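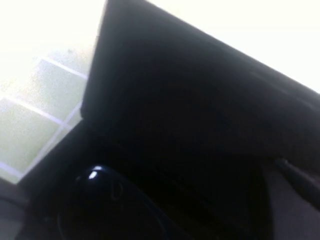 Idham releases wrist-camera grasping results, advises caution

August 8th is not used for launch claims at Idham, and the lab is making none for Diltoron, its method for steering a robot arm by wrist camera alone. In 700 trials, 500 ended with the item picked up and held. The other 200 did not, and glare and motion blur are the main suspects.

"I would not put this in a kitchen yet," said Zyanya Figueroa, who led the study. "We tested 2 arms in one lab. That is a thin base for big promises."

Chie Katayama, who reviewed the data, wants the trials rerun elsewhere – and by people with no stake in the outcome.

The trial logs are available from Idham on request.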